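Housekeeping and Space Planning, Unit 4: The Shared Workroom
Course handout, Wandham Adult Education
Instructor: Petro Stasiv

Read this before the April practical. Bring a tape measure, masking tape and a pencil. The tape measures in the supply closet only go to 100 inches and two of them don't lock.

What we mean by a shared workroom

A shared workroom is any room where desk work and floor work happen side by side. Small print shops, repair rooms and hobby rooms all count. The furniture usually comes from different places and was bought at different times. You will rarely get to pick it, so this unit is about working with what is already in the room.

Terms

Parked item: something set down on a surface meant for another use, such as a cup on a chair or a coat on a file cabinet.
Swing space: the floor or air a door, drawer or lid needs to open fully.
Home: the place an item goes back to at the end of the day.
Walk line: the path people take between the door and the place they work. Mark it on your plan with a dashed line.

Order of work

1. Walk the room once without touching anything. Write down every parked item you see.
2. Clear the floor first. Small items on the floor get kicked, rolled under things and lost.
3. Clear the seats.
4. Close all drawers and doors, then open them one at a time and measure the swing space.
5. Clear the desk surface last. Most people want to start here. Don't.
6. Give each parked item a home and write it on the room sheet.

In the Gromen room we worked on last term, steps 2 and 3 took 20 minutes and step 6 took the rest of the afternoon. Plan your time with that in mind. The finished room sheet listed 31 items, nine of them cables.

Boxes

A cardboard box that stays in a room after delivery turns into furniture. If it has a label, leave the label facing out. If it has been there longer than a month, open it, empty it and flatten it. The Enham reading (page 89) allows boxes on top of cabinets. I don't, and I'll mark it down on your plans.
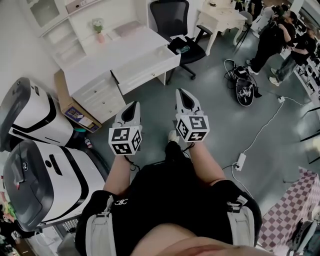
Desks and the floor near them should be planned together. A desk drawer takes its swing space from the same floor the chair needs, and a chair on wheels ends up wherever it was last pushed. The white desk has its center drawer pulled out, and the black mesh chair to the right has a small object on the seat. Under our terms that object is a parked item. So is the small bottle on the floor near the big white machine. The vase of flowers can stay on the desk if the room sheet gives that as its home.

For the practical

Draw a floor plan to scale on the grid paper provided. Show the swing space of every drawer and door in pencil and the walk line in pen. Where the two cross, write a short note on what you would move and where it would go. Pairs are fine, but each person turns in a separate plan.

Reading for next time: Baluyot, the chapter on wall cabinets.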